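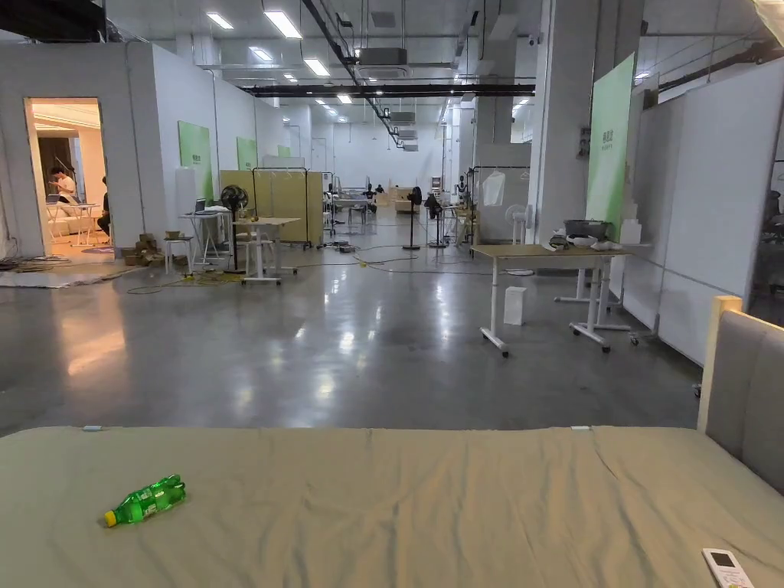 Figure 3. Bed with padded headboard on the open floor of a hall. The polished concrete reflects the overhead lighting.

4. Evening Light and Reported Sleep

4.1 Background to the lighting question

The earlier sections dealt with noise and air temperature in industrial halls adapted for short-term lodging. This section turns to light. Halls of this type were designed for daytime work, and their lighting was laid out to give even coverage over a wide floor. When such a building is adapted for lodging, the original circuits are often kept in service. A single switch may control an area that now holds several sleeping places, together with the walkway between them.

Residents therefore have limited control over the light they receive in the hours before sleep. In an ordinary apartment, a person who wishes to read can do so without affecting anyone outside the room. In an open hall the same choice is shared, and it is usually settled by a house rule. The present study asked whether the form of that rule had any bearing on how residents described their sleep.

4.2 Sites and participants

Two lodging sites took part. The Queiroz site is a former packing building with a single open floor. The Stornura site was built as a furniture store and has since been divided in part by light walls that stop short of the ceiling. Both sites are run by Sutel, which provided access to the maintenance records but had no role in the design of the questionnaire or in the analysis.

The questionnaire was offered to 865 residents who had stayed for at least seven consecutive nights. Of these, 659 returned a form complete enough to be used. Forms were excluded when the resident worked a night shift during the stay or left the bedtime questions blank. Collection closed on 30 Jul 2023.

The questionnaire was prepared by Thaís Fagundes and tested at the Queiroz site in January. Two questions were reworded after the test. The phrase "lights out" had been read by some residents as the time at which they closed their eyes, and by others as the time at which the hall was darkened. The final version asks for both times separately.

4.3 Lighting conditions

The ceiling fixtures at both sites have a stated color temperature of 4000 K. At the Queiroz site they were controlled by the original wall switches throughout the study. At the Stornura site a Bendex timer had been added, which lowered the output in stages over the course of the evening.
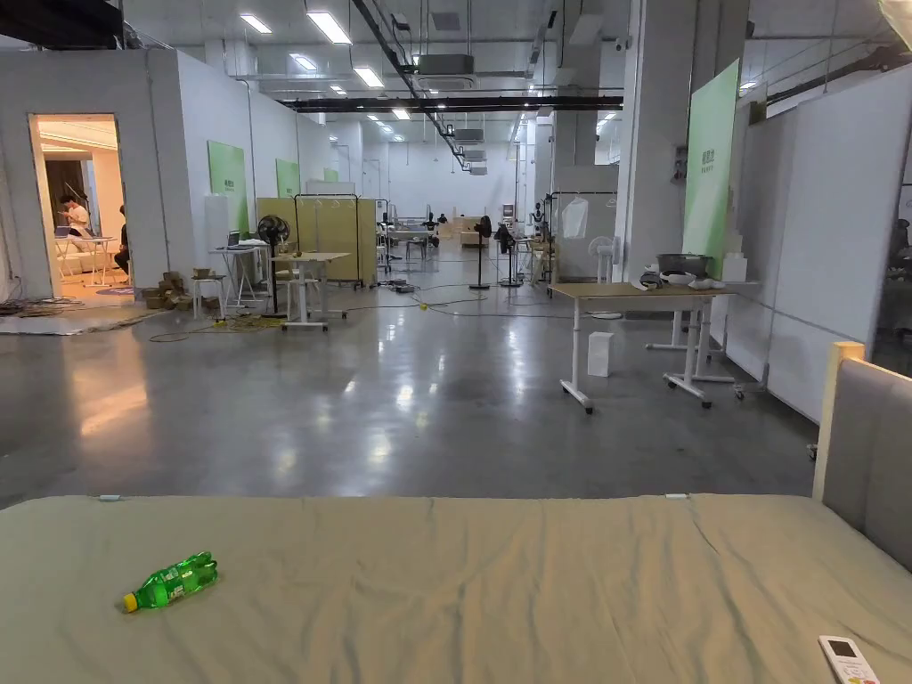 Light levels were measured at pillow height, with the meter facing upward and then toward the nearest wall. The second reading was added after early visits showed that the upward reading alone gave a poor account of what a person lying on one side would receive. Floor finish also mattered. A sealed or polished floor returns a good deal of light at low angles, and beds placed far from any fixture could still be brighter than expected. Rugs were present beside some beds at the Stornura site, and no attempt was made to remove them for the measurements.

Readings were taken at the same points on each visit. Where a bed had been moved between visits, the new position was recorded and the earlier reading was dropped from the comparison.

4.4 Results

Among residents who reported difficulty falling asleep, 82 percent named light as one of the causes. Noise was named less often, which was not expected in view of the findings in Section 3. Residents who used an eye mask were as likely as others to mention light, although many added that the mask had helped.

The staged timer was well received. Residents at the Stornura site reported less variation in bedtime from one night to the next – a result that held when the comparison was limited to those under the age of 40. Written comments suggest that the gradual change served as a signal. Several residents wrote that conversation near the beds tended to stop once the first reduction had taken place, without any reminder from staff.

Comments from the Queiroz site were more divided. Some residents preferred the wall switches and wished to keep the hall bright until late. Others described disagreements over who was entitled to turn the lights off. House rules posted at the entrance gave a fixed time, but residents reported that it was observed unevenly. 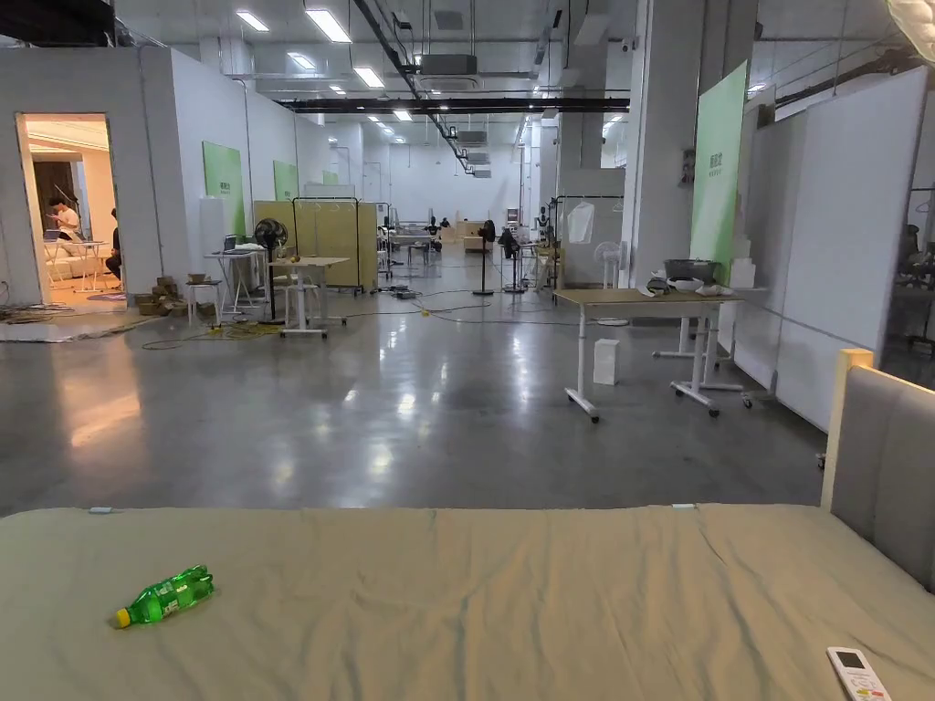

Figure 4. Sleeping area in a long open hall. A white partition wall with a doorway to a warmly lit room runs along the left side.

4.5 Limits of the findings

The two sites differ in more than their lighting controls. Partial walls at the Stornura site block some light directly and may also give residents a greater sense of privacy, and the questionnaire cannot separate these effects. Bedtimes were reported from memory. No measurements of sleep itself were made, and the results should be read as an account of how residents judged their own rest. The effect of light entering from adjoining rooms is taken up in Section 5.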